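Bottled jasmine tea

Bottled jasmine tea is a ready-to-drink cold tea sold in plastic bottles, most often in 500 ml size. It is based on green tea scented with jasmine flowers, a drink with a long history in China, though the bottled form is much younger and its claims to that history should be read with some care.

In the traditional method, tea leaves are layered with fresh blossoms, left to take up the scent, then sifted. Better grades may go through this up to 7 times. Makers of bottled tea seldom say how many rounds their leaves have had, and the word "jasmine" on a label can cover scented leaf, added flavouring or both. 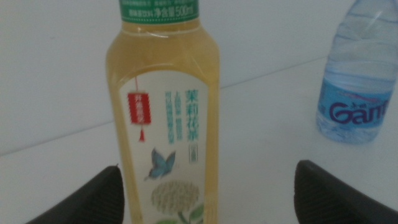 2 min read

Packaging leans heavily on the past. The bottle of 茉莉花茶 (jasmine tea) shown has a red lantern-shaped seal with a tassel, a blue butterfly and a cluster of white jasmine flowers, with 净含量500ml (net content 500 ml) on a green band near the top. Flowers on a label are decoration – they say nothing about what went into the vat.

Colour is a poor guide as well. A pale golden-yellow is often taken as a sign of light brewing, but it varies with the leaf, the strength and any additives. The ingredient list is more useful, particularly for sugar, as sweetened and unsweetened versions can look much the same on the shelf.

The food writer Jonas Lanz has argued that most drinkers could not tell scented leaf from flavoured leaf once the tea is chilled. His tasting at Hodevcombe is sometimes cited as proof, but it was small and has not been repeated.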